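Plinlow laundrette to stay open until 10pm

The laundrette on Plinlow's main street will open until 10pm from August, after 161 customers signed a request for longer hours.

Owner Huguette Bouvier said many people in the town work shifts and could not get there before the old closing time of 7pm. A service wash will still cost £12 - the price has not changed for two years.

Bilal Issa, who works nights at a bakery, said he would use the later hours most weeks. 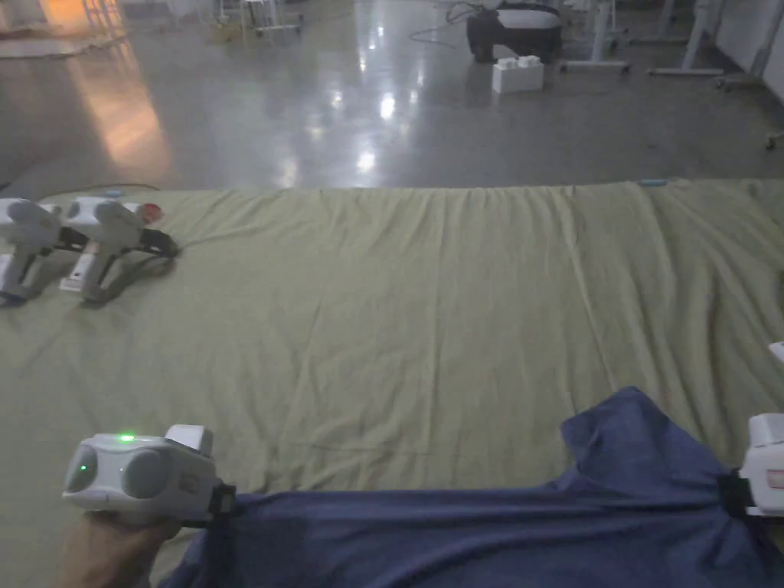
When is the last wash?

The last load must go in by 8.45pm, and the dryers stop at 9.50pm.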